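4. Preparing and recording a bin-packing session

This section explains how to repeat the two-hand transfer study with your own Skero upper body. It assumes that the arms are already calibrated (section 3) and that the Kullero recording software starts without errors. The method was written by Cleiton Vasconcelos. The notes on labelling are from Delia Hodoroagă. Last revised Fri 5 July.

4.1 What the method measures

The study compares two ways of teaching the same task. In the first way, called Direct, the policy learns from complete demonstrations, from first movement to last. In the second way, called Split, each demonstration is divided at the moment when the part changes its support, for example from shelf to hand or from hand to bin. The policy then learns each piece with its own short goal.

In our trials at the Brernby laboratory we used 400 demonstrations for each way. Split finished 69 per cent of the test transfers. Direct had most of its failures at release, when the fingers open but the part stays against the thumb. We did not test gloves or finger covers, so please do not compare our number with a covered hand.

4.2 Before you start

1. Switch on the arms and wait until both hands have finished their opening and closing check.
2. Put the shelving on the left side of the robot. The demonstrations in the Magalhães set were all made with this layout, and a mirrored layout needs a new set.
3. Place the bin on the floor where both hands can reach its rim with bent elbows.
4. Fill the bin so that the top layer is steady. If the boxes move when you press them with one finger, pack them again.
5. Set the operator's seat so you can see the hands and the bin without leaning.

CAUTION: Keep feet and loose clothing out of the reach area while the arms are powered. The stop button must be in the hand of a second person during the first 12 transfers of the day.

NOTE: The colour of the shelf does have an effect. A dark part on a dark shelf is often lost by the wrist tracker – use a bright top if you have the choice.

4.3 Recording a demonstration

1. Press Record and hold both arms still until the counter begins.
2. Bring the nearer hand to the part. Close the fingers from the sides, not from above.
3. Lift straight up before you move sideways.
4. Lower the part until it has contact, then open the fingers slowly.
5. Raise the hand clear of the rim and press Mark. This is the split point for the release piece.
6. Return to the rest position and press Stop.

If you dropped the part, keep the file and give it the label "drop". Dropped parts are useful for the failure model and should not be erased. If the software asks for a reason, choose one from the list and leave the free text empty.

4.4 Labelling the release

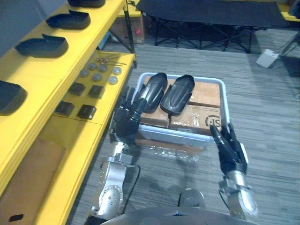

The release label is the most difficult one to give, and two labellers will often disagree on it. It should describe the support of the part and should not describe what you believe the operator wanted. With sole-shaped parts, work on one part at a time. For the pair lying on top of the cardboard boxes in the white bin, the right one is fully exposed and its outline can be traced all the way, but the left one is partly overlapped by the fingertips of the left hand. A single view like this is not enough to label the left part as released. Give it the label "unclear" and step forward in the recording until the fingers and the part are separate, or until the part moves together with the hand.

Use only these labels:

held – the part moves with the hand
resting – the part has no contact with any finger
unclear – fingers cover the edge and the contact cannot be decided

Each recording needs 2 labellers. Where they disagree, keep both answers in the file. The training script reads the disagreement as a lower weight, so you do not need to settle it by discussion.

4.5 Checking the result

Run the comparison script after the last session of the day. It prints one line for each label and one line for each way of teaching. If "unclear" is higher than "resting", go back to step 5 of section 4.3 and check that the operator raises the hand fully before pressing Mark. Recordings made before November do not contain the Mark signal and can be used only for Direct.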